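Blog > Hilos > Robótica de mesa

Inicio Hilos Taller Archivo Contacto

Lectura: 3 min

Hilo largo sobre pinzas, que llevo toda la semana con esto y necesito soltarlo en algún sitio. He probado 2 juegos de dedos y 3 cámaras de muñeca en el mismo brazo y tengo opiniones 🧵

El brazo es Ivo, el de siempre. Pequeñito, ruidoso, con un codo que cruje cuando baja de golpe. No lo cambio porque ya le conozco todas las manías y para comparar me viene de lujo que lo demás no se mueva.

Los dedos: por un lado los Bakiston, blandos, con la yema de silicona. Por otro los Skistesora, negros, rígidos y mates, que me pasó Delyth Beddoe con una nota que decía «no los aprietes de más». Los apreté de más el primer día, claro.

Los blandos agarran casi todo. Un calcetín, una esponja, un tomate (sí, probé con un tomate, perdón al tomate). El problema viene al soltar: la yema se queda un pelín pegada y la pieza gira justo cuando ya la tenías bien puesta. Con un calcetín te da igual. Con bloques de madera te quieres morir.

Los rígidos son lo contrario de cómodos. Si llegas torcido, empujas la pieza y adiós. Pero si llegas recto la sueltas y ahí se queda, quieta. Para apilar y encajar me quedo con ellos sin pensarlo.

Me pregunta Trefor Lougher por la fuerza de cierre. Pues mira, la dejé en el 7 de la escala del controlador para los dos juegos. Más arriba los rígidos marcan la pintura de los bloques, y más abajo los blandos patinan con las piezas anchas. Seguro que hay un ajuste mejor para cada uno, pero quería tocar una sola cosa a la vez.

Ahora las cámaras, que es donde me he dejado las horas. La primera era una gran angular que tenía en un cajón. Se ve todo, hasta el cable, hasta mi rodilla. A cambio las piezas salen enanas y los bordes curvados, y calcular una distancia con eso es jugar a la lotería.

La segunda, buena imagen pero un retardo tremendo. Mueves el mando, esperas, corriges, te pasas, vuelves. Meirion Lougher la usó diez minutos y me la devolvió sin decir palabra, que en él es mucho decir.

La tercera es la Kleinschmidt pequeña y es la que se queda. Va montada en la muñeca, mirando hacia los dedos, y enfoca de cerca sin protestar. Lo único que no me gusta es el conector, que es de esos que tienes que intentar meter tres veces.

Detalle tonto que me ha cambiado la vida: inclinar la cámara lo justo para que los dos dedos entren por las esquinas de abajo. Antes la tenía más alta y solo veía uno. Con los dos a la vista sabes enseguida si vas centrado, no hace falta ni mirar el brazo.
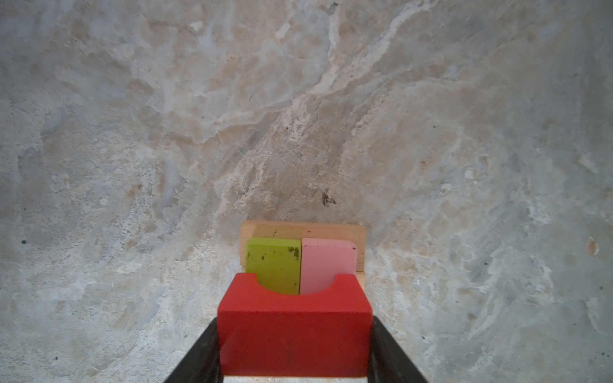

El bloque rojo de la muesca entre los dedos rígidos, visto desde la muñeca. Detrás, el verde, el rosa y la tabla.

Ese bloque rojo es mi pieza favorita para probar. La muesca de media luna te dice de un vistazo hacia dónde está mirando, y en cuanto la pieza se gira un poco se nota en la curva. Con un cubo liso me pasaba media tarde dudando.

Otra cosa: los dedos negros y mates van genial para la imagen. Los Bakiston son translúcidos y con la lámpara encendida me metían unos brillos horribles justo al lado de la pieza. Efa Ruddock me sugirió pintarlos y, bueno, la pintura aguantó lo que aguanta la pintura sobre silicona.

El controlador, rapidito: he seguido con el mando de siempre. Catrin Howells insiste en que pruebe un brazo guía, de los que mueves con la mano y el otro te copia. Me muero de ganas — pero no tengo mesa para dos brazos. Si alguien ha trabajado así en un sitio pequeño, que me cuente cómo lo sujeta.

Me habéis pedido los ajustes de exposición de la Kleinschmidt. Todo en manual, y el balance de blancos también. En automático los colores me bailaban cada vez que el brazo bajaba, y comparar capturas así es imposible.

Siguiente prueba, ya en julio: dedos rígidos con una tira fina de goma en la punta. A ver si agarran un poco más y siguen soltando limpio. Si tenéis una goma que no deje marca en la pintura, decidme cuál, que voy a hacer pedido esta noche.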